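Luko jumbo foam dice and toy tub set, one year in

I bought the Luko jumbo dice set in January of last year because my youngest had swallowed a regular die (she's fine, it was a long night, we don't talk about it) and I wanted something she physically could not fit in her mouth. I figured we'd use them for a few weeks and then they'd live under the couch with everything else. They did not end up under the couch! We use them most days, and enough people have asked me about them that I'm finally sitting down to write this up.

So, what you get. The set comes with the oversized dice in a handful of colors, a few odd soft shapes to go along with them, and a see-through pink tub to keep it all in. There's also a leaflet with game ideas, which I lost within the hour and have never missed.

The dice first. They're big. I'd read the size on the listing and still wasn't ready for how big, and when I opened the box I laughed out loud in the hallway. The corners are really rounded, much more than on a board game die, and that turns out to matter a lot when a four-year-old's idea of rolling is closer to shot put. Mine have hit the refrigerator, the dog, and my coffee (once, and that was enough). No dents in the fridge and the dog has forgiven us.

The pips are black and nice and large, and my mother-in-law can read them from her armchair without her glasses. That's been a bigger deal than I expected. She used to sit out of game night and now she's the one calling the numbers. The green die has become hers, by the way. No one else is allowed to roll it on a Sunday.

I had some worries about the printing wearing off. My friend Etenesh Berhe has a home daycare and her old set (a Siltus one, which was cheaper) lost most of its dots by the first summer, so the kids were arguing over whether a four was a four or a very tired six. Ours have held up much better. One of the dice has a faint gray patch where somebody went at it with a wet sponge and a lot of feeling, and I can live with that.

They do roll well, with one catch. On a rug they flop over once and stop, so you get the same two or three numbers over and over if your kid drops them the same way each time. On our wood table they tumble properly, but then they tumble right off the end. We've settled on rolling into the tub, and that brings me to the part of the set I have the most opinions about.
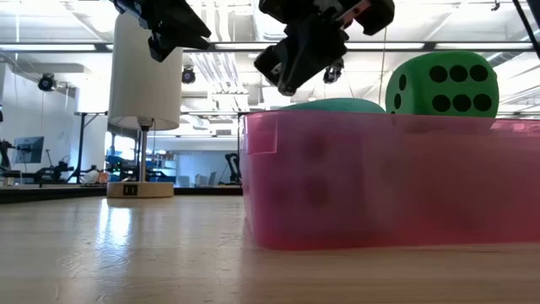

The tub is better than it needs to be. I was expecting the kind of flimsy bin that splits at the rim the first time somebody sits on it, and this one has been sat on, stood on, worn as a hat, and used to carry rocks. It's a cloudy pink plastic, clear enough that you can more or less tell what's inside before you dig. With little kids this is huge, because they'll put something away a lot more willingly if they can still sort of see it. The rounded corners make it easy to wipe out, too. I take it to the sink every couple of weeks with warm water and dish soap and it's done in a minute.

My complaint is the lid, as in, there isn't one. For this price I think there should be. Everything that falls off our kitchen table ends up in there: crumbs, crayons, half a waffle. Malcolm Pilkington from my husband's bowling league has the same set and he put an old tea towel over his with a big rubber band, and I've copied him, but come on. Sell me a lid. I wrote to Luko and asked and got a very polite email saying they'd pass it along.

The other thing is that the tub takes up real space. I'd pictured it sliding onto a bookshelf. No chance. It sat in the middle of the kitchen table for the first month, and we ate around it, and then I gave up and cleared the bottom of the coat closet. If you live in an apartment, measure first. I mean it, get the tape measure out before you order.

Now for how we use it, in case you're wondering whether there's enough in there to keep a kid busy. Our big one is breakfast dice. You roll, and that's how many blueberries you get on your oatmeal before you can ask for more. Rolling a one is a tragedy. My son worked out adding two dice together all by himself because he wanted more blueberries, and I will take that over a worksheet any day. We also do an exercise one on rainy days where each number is a move (three is frog jumps, five is run to the door and back, six is everybody lies on the floor, and six is the favorite, mostly mine).

The extra shapes get less use. They're fun to stack for a baby, and when my niece came to stay she was happy with them for a whole morning, but my two ignored them after the first week. If you already have blocks, you won't need these. I'd honestly pay a bit less for a dice-only box.

I've also tried the Nilitz version, which a neighbor lent us over spring break. Those dice are softer and squishier, lovely to hold, and quieter on a hard floor if you have people living below you. They're also smaller, and the numbers are printed as numerals with no dots, so you lose the counting part. For an older kid I might pick Nilitz. For a preschooler I'd go with the Luko every time. Touching each dot with a finger is half the game at that age.

A few small things I wish I'd known. They smell a bit when you first open the box, a sort of new shower curtain smell, so leave them by an open window for a day or two. Don't leave them in a hot car. And don't put stickers on the tub unless you want them there forever. I've scrubbed at one since Easter with cooking oil and baking soda and I think it's part of the family now.

Would I buy it again? Yes, and I did, a second set went to Etenesh for the daycare and she's had it going all day long with a much rougher crowd than mine. She agrees with me about the lid.

Four stars from me. I'll come back and make it five if that email ever gets to the right person.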